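4.2 Door state and choice of grasp region

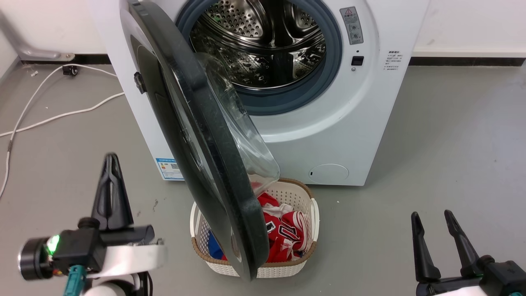
Figure 3. Head camera view in the laundry loading task, with the door open and the basket on the floor below it.

The planner described in Section 3 receives one colour image from the head camera at the beginning of each cycle and must answer two questions before any arm is moved: is the way into the drum free, and from which part of the basket should the next garment be taken. Both questions look simple, but in our first version of the software they were the source of most failed cycles. We therefore discuss them separately from the motion control.

The first difficulty is the door. Its bowl is transparent and bulges outward, so the depth estimate on it is not reliable. In the view of Figure 3 the lower part of the door also covers a part of the basket. If the segmentation module treats the glass as free space, the planner proposes a straight path from the basket to the drum which goes through the door. To avoid this, we do not try to reconstruct the glass. The module called Skatik detects only the dark outer rim, fits an ellipse to it, and fills the inside with a solid volume that is given to the collision checker. The volume is made 18 mm thicker on each side than the measured door. This is a conservative choice, and it removes some grasps that would be possible in reality.

The second difficulty is the drum. The steel surface has many perforations and embossed dimples, and the reflections change when the head turns even a little. We found that features taken from inside the drum could not be used for localisation. Instead we use the dark gasket, which gives a strong contrast against the white front panel. The centre of the gasket defines the goal frame, and the insertion direction is taken as the normal of the panel.

For the basket, the grasp region is chosen by a small network which gives a score to each pixel inside the rim. The training set has 955 labelled images, recorded in our laboratory in Valdale and in a furnished flat in Iltness. The labels were made by the second author and corrected by Halfdan Kragh. Pixels that lie behind the door volume receive a score of zero, also when cloth is seen through the glass. In a pile such as the one in Figure 3, where a red jersey and a blue garment lie together, the boundary between two colours often attracts a high score, and both pieces may then be lifted at the same time. We added a penalty close to strong colour edges. The printed number on a jersey produces strong edges too, and the penalty must for this reason be kept low.

The two arms are planned in sequence. The arm with the better score is moved first, while the other one waits in a raised position outside the door volume. We also tested simultaneous planning, but the planning time grew to more than 90 seconds in narrow cases and the resulting paths were not shorter. All poses are checked again by the controller, Bach, before they are sent to the joints. If the ellipse of the rim has moved by 6 mm or more between planning and execution, the cycle is stopped and a new image is requested.

One limitation should be mentioned. The rim detector assumes that the door has a dark rim on a lighter background. Ívar Oddsson has suggested to replace the ellipse fit with a hinge model, in which only the opening angle is estimated. This would also cover doors with a white rim, but it requires that the hinge position is known in advance. We return to this question in Section 6.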